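Keeping a two-arm cell running: a talk with Sille Ragnarsson 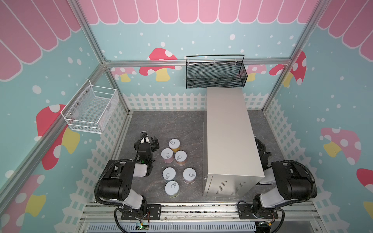 The two-arm cell at Ollamwood, with six cans and the metal cabinet on the floor.

Sille Ragnarsson starts at the cable wraps. Before she looks at a log or touches a keyboard, she runs a hand up each arm from the mounting plate to the wrist and feels for places where the black conduit has gone stiff or started to pull.

"If it's tight at the elbow, I stop there and fix it," she said. "I don't care what else is on the list."

Ragnarsson has looked after the cell at Ollamwood for three years. She came from Orkari, where she serviced packing lines, and she said the change in scale took some getting used to. The packing lines had a maintenance crew and a parts room. At Ollamwood she has a rolling cart, a locked drawer and help from Bonifacio Moya, who writes the control software and sits at the next desk.

The cell has two arms on a shared aluminum rail at the front. The work takes place on a gray marble-patterned floor between light blue walls printed with mushrooms and a white picket fence. The same floor and walls stay in for a full block of work, and the objects are changed between tasks. One of the current tasks uses cans and a tall metal cabinet.

The cabinet has caused her more work than the cans. It stands high enough that an arm can reach along its side and end up with the gripper out of view from the front.

"When I can't see the fingers, I don't jog the arm," she said. "I go around and look, or I take the cabinet out. Bonifacio used to jog it blind. We had a talk about that."

Moya, who was listening, did not dispute it. He said he had bent one fingertip that way in his first month and had paid for it with an afternoon of recalibration. "It was a small bend," he said. "The gripper still closed. It just didn't close where the software thought it did."

The routine they follow now is written on two sheets inside the lid of the cart. The arms are powered down with both grippers clear of the floor area. The bolts on each mounting plate are checked with a torque wrench, always left arm first, and marked with a paint pen. A bolt whose paint line has shifted gets taken out, cleaned and put back with fresh threadlocker. Ragnarsson said the right-hand plate has needed this more often than the left, and she has not found a good explanation.

"I've swapped the bolts. I've checked the rail with a straightedge. It's a fussy corner," she said.

The rail itself gets a full inspection every 1000 hours of arm time. The gripper slides are cleaned at the same point, and the finger pads are replaced if they look shiny. At 3000 hours both arms come off and go to a bench for joint checks. The last time she did that, the counter on the left arm read 2284, well short of the mark, but she had heard a click at the second joint and did not want to wait.

She found a loose cover screw. It had backed out far enough to tap against the housing whenever the joint passed a certain angle.

"One screw," she said. "I had the whole arm on the bench by then, so I did everything else too."

The small circuit boards near the arm bases are her least favorite part of the setup. The one by the left arm has red and black wires running to it, and it sits where a sleeve can catch it. She has asked for covers. A mechanical designer at Risia, Aoife Fahy, has drawn a pair that clip to the rail, and the first set came back a little too narrow for the connectors. A second set is due in September.

Until then, the rule is to work from the side and to keep the cart away from the front. Cables that need to cross go down into the slotted channel that runs along the bottom. Ragnarsson labels both ends of anything she puts in there. She said she inherited a channel full of unlabeled wire - "a nest, all of it black" - and spent most of a week pulling it out and tracing it.

Asked what goes wrong most often, she said connectors, and then corrected herself. Most stops are caused by something in the cell being somewhere the last person didn't leave it. A basket gets hung back on the wall a little lower than before, or the cabinet is set down at a slight angle. The arms then travel through space that used to be free. She now takes a reference picture after every change of setup and compares it with the cell before the first run of the day.

"It takes two minutes. I hold up the tablet and I look at one, then the other."

Moya has offered to have the software do the comparison. Ragnarsson is willing to try it but wants to keep her own check for a while. She said the same thing when he added automatic joint temperature alarms, and she still puts a hand on the housings at the end of a long run.

Her advice to anyone taking over a similar cell was to buy spare fingers and spare cable wrap before anything else, and to keep the old parts in a marked bag for a month after they come off. She has gone back to that bag more than once to compare a worn part with a new one.

At four o'clock she had another round to do. The right-hand plate was first on her list this time, and she already had the paint pen out.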